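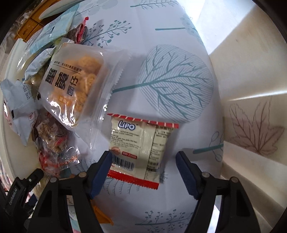 Ticket 368 — grip force drops out during visitor demo
Opened by: Kirsten Després
Site: Cormier open day, table 2
Priority: high (doors open again after lunch)

Snack sorting demo ran fine for the first group, then the hand tool stopped reporting grip force halfway thru the second. Position still reads OK. No error on the laptop, the force line just goes flat at zero. Restarted the Stomum app, came back for some 16 picks, gone again. Worst on the small light stuff — the LiPO packet on the plant-print cloth is the one we're using as the test piece now. Visitors want to try it themselves so I can't just skip that step.

10:40 Gordon Bergeron
Does it do it with the fingers open and nothing in them? Check the cable at the wrist end first, not the laptop end. Dont unplug while the app is recording.

10:55 Kirsten
Open and empty, reads zero, as it should. Squeezed one finger by hand, still zero. Cable looked seated. Reseated anyway, no change.

11:10 Gordon
OK so not the packet. Which cable? The spare set from Rirov has 2 short ones and they're no good, should have been tossed after October.

11:20 Kirsten
Short one. Florence Penner packed the box this morning, she's looking for the long one in the van.

11:45 Kirsten
Long cable on. Force back. Did the small packet, then the noodles, then the small packet again, all with readings. Letting Maëlle Lavoie run it with the next group, will watch the graph.

1:30 Kirsten
Two groups thru, no dropout. Short cables taped up and marked BAD. Still need a replacement long one — we have no spare if this goes.

1:40 Gordon
Ordering. Leave open till it arrives, lower to medium.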